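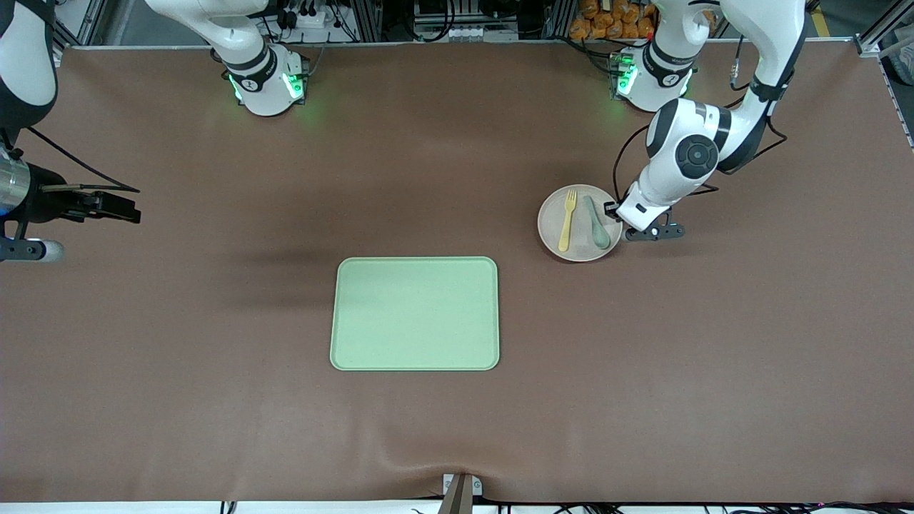
Lumturie Leka asked under my last post whether the dishwasher salt setting matters if you already use all-in-one tablets. It does, and the answer ran too long for a reply, so it's a thread.

1/ Most dishwashers with a built-in softener ship with the hardness dial set in the middle. The installer rarely touches it. If your supply is harder than the factory setting, the resin is exhausted before the machine regenerates it, and the last part of each cycle runs on raw water.

2/ Get your number first. Your water utility publishes it, usually as mg/L of calcium carbonate. Ours in Stultovthorpe is 200 mg/L. Under 60 is soft and you can mostly stop reading.

3/ Machine manuals use German degrees (°dH). Divide mg/L by 17.8. So 200 becomes 11.2 °dH. Look that up in the table in your manual and it gives you a softener level. Levels are not standard between makers. A 3 on one machine can be a 5 on another.

4/ If you have a bore or a tank, the utility figure is useless to you. Buy a drop titration kit. Strips are fine for soft or hard, but the colour steps are too wide to choose between two adjacent levels.

5/ Now the tablets. All-in-ones contain a sequestering agent that ties up calcium in the main wash. Then the machine drains and refills. The rinse water has had very little of that agent added to it, only whatever carries over. The rinse is what dries onto your plates.

6/ The softener treats every fill, rinse included. That's the difference. At 11 °dH tablets alone will look all right for a few weeks and then you get a haze on the glasses.

7/ Haze test: wipe one glass with white vinegar, leave it five minutes, rinse. If it clears, it was scale. If it stays cloudy, the glass is etched, and no setting will bring it back.

8/ Etching goes the other way. Very soft water plus a heavy detergent dose plus a hot program. If you push the softener level up "to be safe" you can end up there. Set it to the number you measured.

9/ Salt: coarse, pure sodium chloride, sold as dishwasher salt. Table salt has anti-caking agents and fine grains that pack down in the reservoir. First fill only, top the reservoir up with water before the salt goes in. Run a rinse program straight after so spilled brine doesn't sit on the stainless steel.

10/ Leandro Aranda wrote to say his salt light stays on after filling. Common. The float needs the brine to reach strength, which can take a few cycles. If it's still on after a week, open the cap and poke the salt with the handle of a wooden spoon. It bridges.

11/ Rinse aid is a separate thing. It lowers surface tension so water sheets off. Streaks and a bluish film mean too much, round spots mean too little. Change it one step at a time and run at least three loads before you judge.

12/ Plastic comes out wet whatever you do. It doesn't hold enough heat to dry by evaporation. Open the door at the end of the program, or put it on the rack with a cloth.

13/ My own log, for what it's worth. Gatti machine, factory level 4, table says 3 for our water. Dropped it to 3 in February. Salt use fell, glasses no different. The cycle counter was at nearly 4000 when I made the change, so this isn't a new machine flattering me.

14/ Last one. If you already have a whole-house softener, set the dishwasher to its lowest level and skip the salt if the manual allows it. Test at the kitchen tap first. Plenty of kitchens have the cold line plumbed around the softener for drinking, and the dishwasher is often teed off that line.

15/ Someone will ask about descaling. Citric acid, 100 g in the bottom of an empty machine, hot program, no detergent. Check the manual for aluminium parts before you do it. Twice a year is enough at our hardness.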